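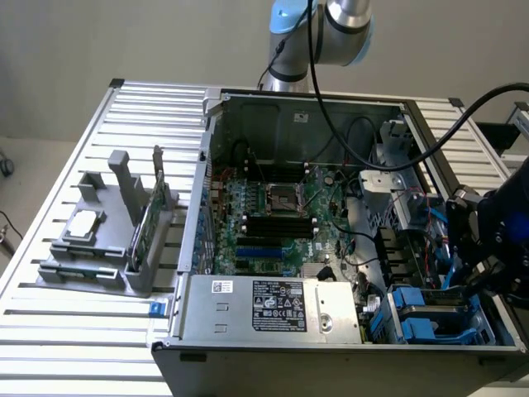

Duplicate messages in Zatlow, continued
August, started 8:10 a.m.

Picking up from the last entry, which ended with me writing "probably the phones" and going home. It is not only the phones.

The complaint for anyone joining late: people in group chats see the same message twice, sometimes a minute or more apart. One user wrote in to say her brother had wished her a happy birthday twice and she had been touched until she noticed the wording. Support has been telling people to log out and back in. This does nothing, but it keeps them occupied.

Pulled the delivery log for the busiest group server overnight and ran Hussam's script over it. The script matches on sender, group and message text, ignoring the ID. It found 583 pairs. I threw out anything that was a single word or a lone emoji, on the theory that people do say "ok" twice in real life, and the number I just gave is what was left after that. So it isn't small, and it isn't people being emphatic.

What the pairs have in common

Different message ID on each copy. Same text, same sender, same group, same attachment hash where there was an attachment. If the IDs matched, the server would drop the second copy and I would be working on the settings page, where I was happy.

Almost all of the second copies come from a connection that opened shortly before the copy arrived. So: phone sends, phone loses the connection or believes it has, phone reconnects, phone sends again under a fresh ID. The first copy had gone through fine. The phone never heard so.

I looked at the gap between copies. There is a smear of short ones and then a big fat spike at 81 seconds. Nothing in our code waits that long on purpose. I grepped for it anyway, in both client and server, and got a color value and a comment about a bus route.

9:30

Uriel came in and asked if I had looked at the retry timer. I had looked at the retry timer. He asked if I had looked at the other retry timer.

There is another retry timer. The outer one lives in the send queue and is the one in the docs. The inner one is in the connection wrapper, and was added by someone (initials U.C. in the history, he was very gracious about it) during the bad week when Drudico was dropping idle connections. It was supposed to come out once Drudico fixed their end. They fixed their end. It stayed.

The two timers don't know about each other. The inner one backs off, gives up and tears the connection down. The outer one notices the teardown, waits for a new connection and requeues whatever was outstanding. Add up the inner backoff steps plus the wait on the outer one and you get the spike, to the second. I did the addition on paper twice and then made Uriel do it, which he did in his head, annoyingly.

So that explains the timing. It does not explain the fresh ID. A requeued message should keep the ID it was born with.

Where the ID goes

Spent until lunch on this one. Notes so I don't have to do it again:

The ID gets assigned when the message is written to the socket, not when the user hits send. I assumed the opposite for the whole of last week. The design note says "on send," and the person who wrote the design note and the person who wrote the code had different ideas about what sending is.

On a plain network failure the queue holds the already stamped message, so a resend keeps its ID. Good.

When the app has been in the background and comes back, the queue is rebuilt from local storage. What's in local storage is the unstamped draft. It gets stamped again on the way out. Not good.

So the recipe is: send in a group, put the phone in your pocket before the receipt comes back, take it out again. In other words, use it the way everybody uses it. Our test plan has you send a message and stare at the screen until the tick appears.

1:15 p.m. Reproducing it

Set up on Albers, not on production, whatever Uriel says about production being where the interesting traffic is. Used the 8 test phones in the charging tray. The one with the cracked corner won't hold a login and had to be talked to.

Setup, in order:

Test build with the receipt held back on the server side (flag is hold_receipt, needs a restart, doesn't say so).
All phones in one group.
Send from each phone, background the app right away.
Wait out both timers. Make coffee.
Bring the app back to the front.

First run: no duplicates whatsoever. Sat there for a bit feeling betrayed. Hussam pointed out that I'd left the desktop client open on the same account, and the desktop client was helpfully syncing the receipts across to the phones. That is a nice feature and I'd like it on record that it works.

Second run, desktop client closed: every phone sent its message again, cracked corner included. I have never been so pleased to see a group chat full of "test test test."

Third run, same thing but with the inner timer disabled: the copies still appear, only sooner. So the inner timer is clutter and should go, but it's not the cause. Writing this down plainly so that none of us ships the one-line change and calls it done. I was tempted for most of the afternoon.

Options

Version A: assign the ID when the user hits send and save it with the draft. Correct, boring, and touches the storage format, so every installed app has to migrate its drafts on first launch. Drafts with no ID get one during the migration. We'd have to hope nobody's phone dies halfway through. Hussam says he can make it safe to run twice. I believe him, as he's the only one of us whose migrations have never come up at a meeting.

Version B: have the server compare text and sender over a short window and drop the later one. Quick, no app update needed. It would also eat real messages from anyone who likes to say the same thing again for effect, and I know several. Uriel likes B as a stopgap. I don't. We had a stopgap for the Drudico thing and I've just spent a morning with it.

Settled on A, with the inner timer removed in the same release but as its own commit, so we can put it back if I'm wrong about it. Uriel wants it noted that he agreed under protest. Noted.

Status page

Someone has to change the Zollby page. It currently says "Messaging: operational," which is true in the sense that messaging is operating more than it was asked to. Draft text from Hussam: "Some group messages may be delivered more than once. No messages are being lost." I had put in a sentence on timers and he took it out. His is better.

Also found that the Zollby page has been pulling its uptime figure from the login server alone. So it would show green with the whole of chat on the floor. Separate ticket. I wrote the title and then needed a walk.

4:40 p.m.

First cut of A is building on Albers. The ID now shows up in the draft record, and survives backgrounding on the two phones I've tried. Haven't touched the migration. Haven't tried attachments, which take a different path through the queue for reasons lost to history - check whether they get stamped in the upload step or after it. If it's in the upload step we may have a second, smaller version of this same bug that I would rather find now than read about in support mail.

Left to do:

Attachments, see above.
Migration on an old install with a big pile of unsent drafts. Hussam has an account he uses as a to-do list, entirely unsent. Ask nicely.
Run the pocket test on a bad connection, with the throttle on.
Fix the test plan so that somebody puts the phone down.
Correct the design note. "On send" becomes "when the user taps send, before anything touches the network." Uriel to read it over.
Turn hold_receipt back off on Albers before the evening run.

5:55 p.m. Did not turn hold_receipt off. The evening run failed on every receipt check, and the alert went to all of us, twice. The alerts have different IDs. Looking at that tomorrow.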